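Search this site
Search

Limville Share Shelf opens a table for cups and baskets

The Share Shelf in Limville has a new table for kitchen things, and from this Sunday everybody can borrow from it. Until now the shelf lent mostly tools and camping gear, and people who wanted cups for a birthday or a picnic had to ask a neighbour.

Tomoyo Higuchi, who coordinates the shelf, told us the idea came after the street lunch in March. There were many guests and much food, but the organizers used 400 paper cups in one afternoon and all of them went to the garbage.

"I was looking at the bags and I felt a little ashamed," she said. "We have good cups in every house in this town. They only stay in the cupboard."

After the lunch she put a note in the window and asked for metal cups and for baskets to carry them. Residents of Limville answered, and also several families from Okitwood, who brought their donations by bus. The shelf now has 300 cups in different colours and sizes. They do not match, and Ms. Higuchi prefers it this way, as guests can remember more easily which one is theirs. 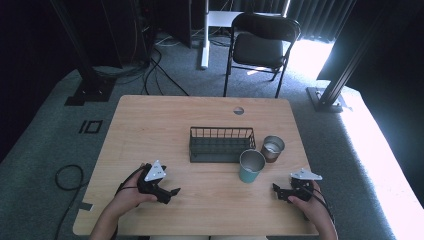

A green wire basket with a teal and a copper-toned cup at the Share Shelf.

The cups are lent together with a basket. A household can take one set for nine days without paying, and members of the shelf can keep it longer if no other person is waiting. For big parties it is necessary to write one week before. Everything should be washed by hand before it comes back, and the basket should be wiped also.

Ada Zuccaro was among the first who tried the new service, before the official opening. She borrowed a set for the retirement party of her sister at D'Amico, the bakery on Bividby Road. She said the cups were light to carry and that the children did not break any, which with glasses happened every year. Her only complaint was about the opening hours, which she finds too short for people who work in the evening.

Ms. Higuchi agrees with this. She hopes to keep the room open until 6 p.m. on weekdays when she finds one more helper. Plates and cake stands are planned for later, but the shelf is not accepting them at the moment, as there is no storage space left. Lids and straws are welcome.

Contact us | Copyright Limville Community News | Back to top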